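Teleoperated demonstration is a method of teaching a robot a task by having a person drive it through the motions from a distance. Joint positions and camera images are recorded together and later used to train a control policy.

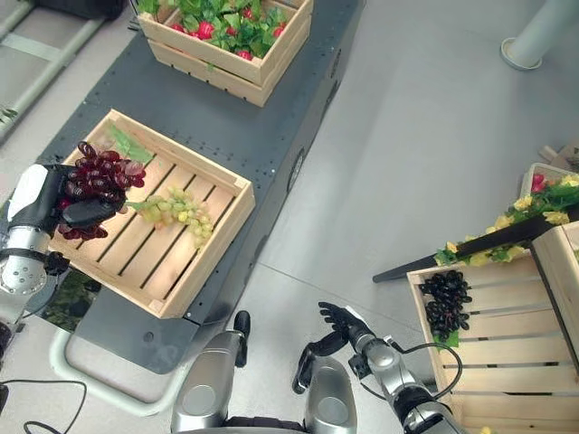
Left hand of a robot holding red grapes over a slatted crate.

Soft produce is a common test subject – grip force must stay low and no two bunches hang alike. The Rashidi protocol calls for 35 demonstrations per item, 21 of them with the crate moved between runs.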